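Section 4: Fitting the Dikis Head Unit in Your Dashboard

This is the fun part! By now you've picked out your speakers, read the safety page, and parked somewhere level with good light. The Dikis is a friendly unit to put in, and if you take your time with the wiring you'll be listening to your own music by suppertime. Read the whole section through once before you pick up a screwdriver.

Before you start

Park the car, set the brake, and take the key out of the ignition. Write down the security code for your old radio if it has one, and keep it in the house, because you'll want it if you ever put the factory radio back.

CAUTION: Disconnect the negative battery cable before you touch any wiring. Leave it off until step 12.

Lay your parts out on a clean table and check them against the packing slip. You should have the head unit, the metal mounting sleeve, the Jeton wiring harness, the trim ring, 2 release keys, and 4 mounting screws in a small bag. 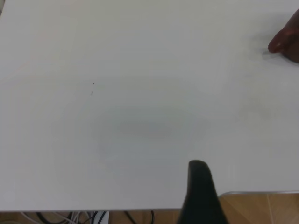

Page 7

Wiring the harness

Do this indoors if you can. It's so much nicer than working upside down in a footwell, and every join you make at the table is one less to make in the car.

1. Place the Jeton harness next to the plug that came with the head unit. The colors match on both sides.

2. Join the wires color to color: yellow is constant power, red is switched power, black is ground. Use crimp connectors or solder with heat-shrink tubing. Please don't twist and tape - tape lets go in a hot car, and a loose ground is a miserable thing to track down in July.

3. Join the speaker wires next. White is front left, gray is front right, green is rear left, purple is rear right. The wire with the black stripe is always the negative side.

4. If you're adding an amplifier, join the blue and white wire to the amp's remote turn-on lead. If you're not, cap it and fold it back.

5. Tug each join gently. Anything that slides gets done over.

NOTE: The orange wire dims the display when your headlights come on. Some cars have no matching wire in the dash. Cap it and move on, and set the brightness by hand in the menu (see Section 6).

Taking out the old radio

6. Pry off the dash trim with a plastic tool, starting at a lower corner. Most trim is held by clips and lets go with a good firm pop. Don't be alarmed by the noise!

7. Remove the screws or push in the release keys for your old radio, then slide it toward you. Support it with one hand so it doesn't hang by its wires.

8. Unplug the harness and the antenna lead. The antenna plug can be stubborn, so pull on the plug itself and never on the cable.

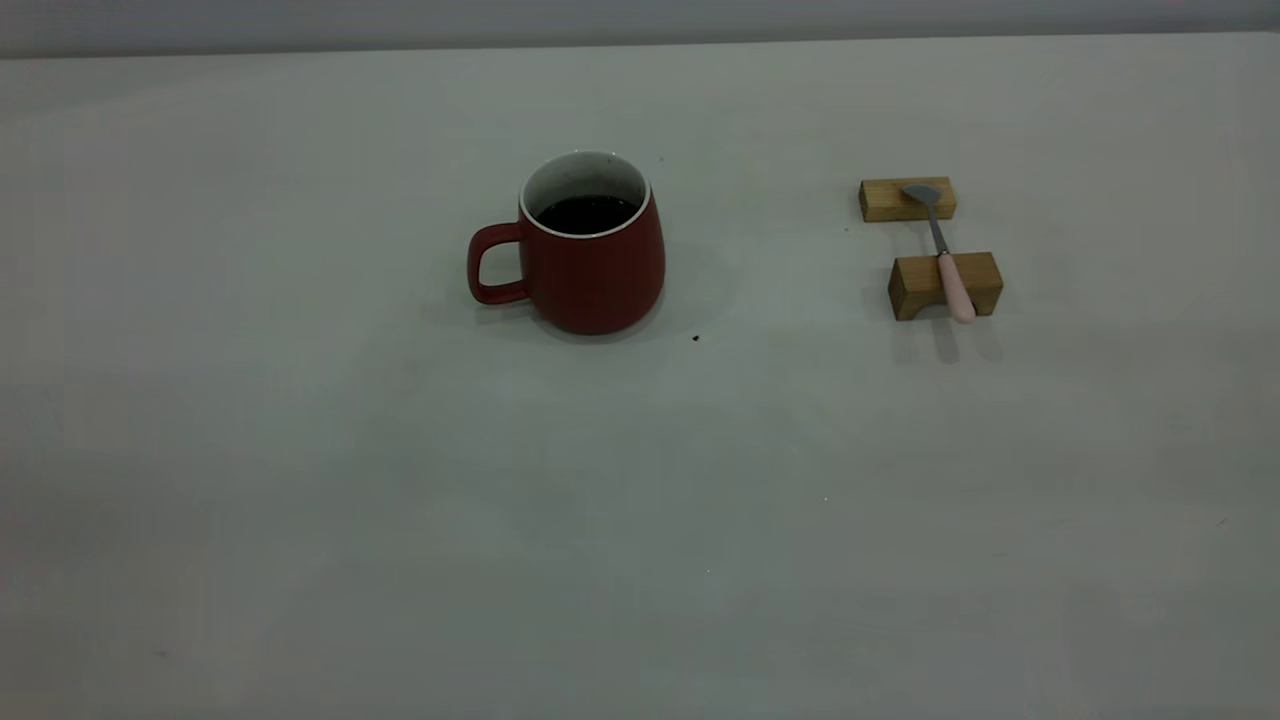 Your old radio may have a plastic bracket screwed to each side. Keep both, along with every screw, in a labeled bag. Plenty of cars reuse those brackets, and the Ocampo dash kit is made to fit right onto them.

Putting in the Dikis

9. Slide the metal sleeve into the opening or into the Ocampo kit, and bend out the tabs that line up with the edge. You don't need all of them, just enough that the sleeve won't wiggle.

10. Plug in the harness, the antenna, and the microphone lead. Tuck the extra wire down behind the opening, well away from heater doors and anything that moves.

11. Slide the unit in until both sides click. If it stops short, pull it back out and move the wire bundle - never force it. A pinched speaker wire will send the unit straight into protect mode.

12. Reconnect the battery, turn the key to accessory, and press the power button. The display should light up and show the Clotness welcome screen.

13. Play something you know well and move the balance and fader all the way in each direction. You should hear one corner of the car at a time. If left and right are swapped, go back to step 3.

14. When everything sounds right, snap on the trim ring and press the dash trim back into place. 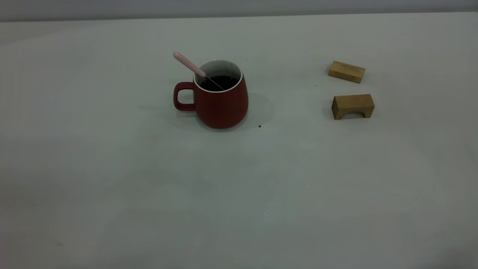 Fig. 2. Tabletop with red mug.

If the unit doesn't power up

Check the fuse on the back of the unit first, then the radio fuse in the car's fuse box. If both are good, look again at the red wire. If the radio works but forgets your stations every time you turn off the car, the red and yellow wires are switched, and that's an easy one to put right.

Alternator whine that rises with the engine nearly always comes from a poor ground. Scrape the contact point to bare metal and tighten it back down.

Section revised by Violeta Yáñez, 16 November 2021. Continue to Section 5, Pairing Your Phone.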